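Arsenault library to hang 70 community corkboards by May

Tue 2 November

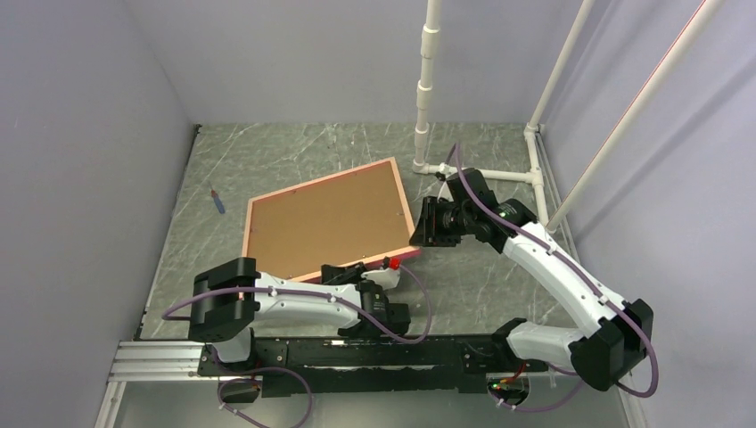 Boards going up in shops, halls and bus shelters

The public library in Arsenault will put up 70 corkboards around the town and the villages near it, to give people a place to pin notices now that the weekly paper has stopped running its free listings page.

The first boards went up last week at the library's main entrance, the swimming pool and the laundromat on Ferry Street. The rest will follow over the winter, and the library says the last of them should be in place by May.

Each board will be looked after by the business or group that hosts it. Hosts are asked to take down old notices on the first day of the month and to keep a corner free for lost and found. The library will supply the pins.

The paper, the Ason Valley Record, ended its listings page in the summer after its owners cut the number of pages. The page had carried yard sales, choir practices, rides to the county hospital and odd jobs wanted. A lot of that moved online, but the library said its front desk kept hearing from people who had missed an event or could not find out when one was.

What residents asked for

A survey form was left at the library, the post office and both grocery stores for six weeks. The library got back 1,067 completed forms, more than it had for the survey on opening hours two years ago.

Most people who filled one in said they still find out about local events by word of mouth or from a paper notice. The most common request was for a board at a bus stop. The next was for one inside the Plimero supermarket, near the carts, where there was a board until the store was remodeled.

Plimero has agreed to host two, one at each door. Bus shelters took longer to settle. The town owns the shelters on Main Street, but the ones on the Flunon road belong to the county, which asked for boards there to have a cover that locks. Those will be the last to go up.

Several people wrote on their forms that they wanted the boards kept clear of business cards. The library has decided to allow them, but only along the bottom row, and only one card for each business.

Rules for posting

Notices can be no bigger than a letter-size sheet. They should have the date they were put up written in the lower right corner, and they can stay for 30 days or until the event is over. Anyone can post without asking first. Election flyers are not allowed on boards inside town buildings, though private hosts can make up their own minds.

The library will also accept notices at the front desk and copy them for other boards -- up to five copies free, then ten cents a page. Staff will carry the copies out with the bookmobile, so a notice handed in on a Monday should reach the villages by the end of that week. People in Flunon can leave theirs at the feed store, where the bookmobile stops.

Cost

The project is being paid for out of the library's outreach money and a grant from the town. The boards come in two sizes. Small ones cost the library $47 each, including the screws and the printed heading. The covered boards for the bus shelters cost $300 each, and the county is paying for half of those.

A request to add a large map of the town to every board was turned down on cost. There will be a map on the board at the train station, next to the timetable.

Still looking for hosts

Places have been found for most of the boards, but the library is short of hosts on the north side of the river and in Flunon. It would like to hear from churches, diners, repair shops and anywhere else that is open to the public at least four days a week. The wall space needed for a small board is two feet by two feet, at a height that someone in a wheelchair can reach.

Forms for hosts are at the front desk. Library staff will do the hanging -- hosts in rented buildings need to bring a note from the landlord.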